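Search articles Go Advanced search

Household and shop-floor robots

Household and shop-floor robots are machines meant to take over chores usually done by hand, such as tidying, folding, sorting and packing. Machines that do one fixed job are common in both settings. Machines that can move from one chore to another are still mostly found in research rooms and small trials.

Background

Robot vacuum cleaners and lawnmowers were the first to sell widely to households. They work on a flat surface and rarely need to pick anything up. Factory arms can lift and place parts all day, but the parts usually arrive in the same position each time. A home offers no such order. Objects are left at odd angles, get moved overnight and are often soft, shiny or partly hidden.

Present ability

Results differ a good deal by task. Picking up a firm object from a clear table is now within reach of many systems. Folding clothes is slower, and loading a dishwasher with mixed crockery remains hard. In a trial at Skarklow, led by Duygu Öztürkmen, a two-fingered arm was given 1099 tidying attempts with 92 different household objects. Thin, flat items were dropped most often. A later trial at the Bretemwood packing shed used the same arm on boxed goods and had fewer drops, though staff still had to clear jams.

Learning from people

Many recent systems learn from chores carried out by people. The person may steer a robot arm from a distance or work with a hand-held gripper. The Plukent collection, begun in August, holds 3870 recordings of short tasks made in 11 rooms. Critics — among them Kamran Shirazi — have said that such recordings favour neat tables and good light.

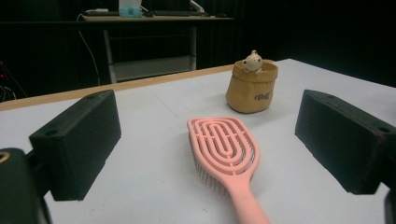 Article by Jianhua Yan | Last revised Dec 2, 2024

A hairbrush is a fair test of grasping. The handle is long and smooth, while the head is wider and has bristles on one side, so a grip that suits one end may fail at the other. Putting the brush away adds a second problem, as it must be turned and let go without knocking over whatever stands nearby.

Cost and safety

Price is a further limit. A general-purpose arm costs far more than a single-purpose appliance, and it needs space and regular checks. Machines used near children or pets must also move slowly, and this lengthens each chore.

See also: Gripper; Robot vacuum cleaner; Warehouse automation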